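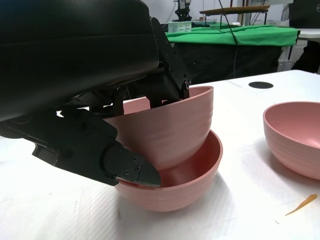
Feb 25, 2023
Nesting bowls, pink set (Flarken), continued

Moved to the white table by the cable grommet. The old bench has a slope toward the wall and the stack was drifting on it. Checked the white top with the short level in both directions and could not find an error worth writing down. The top has a faint texture, enough that an empty bowl does not slide when nudged.

Question carried over from the last entry: does the tilt at which the upper bowl enters the lower one affect how far it seats? Zoriana Nechyporuk thinks it does, on account of the horizontal ridges on the outer wall. My view was that the ridges are too shallow to matter once the bowl is level.

Procedure
- Lower bowl upright on the table, not held.
- Upper bowl brought in tilted, base first, until the base is inside the rim of the lower one.
- Released there. No pressing, no wiggling.
- Read the gap between the two rims at the high side and the low side with the depth gauge.
- Lift out, set down, repeat.
- Spare bowl kept upright to the right for wall thickness and for comparing rims.

Stopped at 50 placements for the tilted condition. Level placements to follow with the same pair.

Observations
Tilted entry, released early: the upper bowl drops most of the way and then stays slightly crooked. The high side is always the side that was up during entry. A light tap on the rim levels it. Without the tap it stays crooked for as long as I cared to wait.

Tilted entry, released late: seats level more often than not. The difference between early and late is small in travel and I can't call it reliably by eye. Need a stop of some kind so that the release height is the same each time.

The inside wall is smooth, so the only contact features are the outer ridges of the upper bowl against the lower rim. When it hangs crooked, one ridge is sitting on the rim. Confirmed by sliding a strip of paper around the joint: it catches on the high side and runs free elsewhere. Zoriana was right about this and I have told her.

Bowls do not lock. No case so far where the lower bowl came up with the upper one on lifting. The complaint from Rashti was about bowls sticking in tall stacks, so this is not their fault condition, only a possible way into it. A crooked bowl low in a stack would be forced down by the weight above and might wedge. To be tried with a full column.

Materials
Nominal capacity 900 ml, not checked. Lot slip in the carton reads 2,415. Ordered from Grasent, who could not say whether this lot and the earlier one are from the same mold. Ask again before May, when their stock changes over.

Color reads darker inside a nested pair, toward red. That is shadow and goes away when they are separated. Do not log it as a color difference between bowls, as I did on the previous page (struck out).

Housekeeping
Small orange plastic sliver on the white table, lower right of the work area. Does not match the bowls and I have not traced it. Keep clear of it when placing the lower bowl; anything thin under the base will tip the rim and spoil the reading. Bag and label at the end of the run.

Green cloth on the table behind stays where it is. Please do not set bowls on it for measurement, the cloth gives under the gauge foot.

Next
1. Level placements, same pair, same count.
2. Swap upper and lower, repeat the tilted condition.
3. Make a release stop. Scrap acrylic from the Okuvley job should do.
4. Full column, one crooked bowl placed deliberately near the bottom, weight added in steps. Zoriana to supply the weights.
5. Rim roundness on the spare bowl. If it is oval, the paper strip result needs another look.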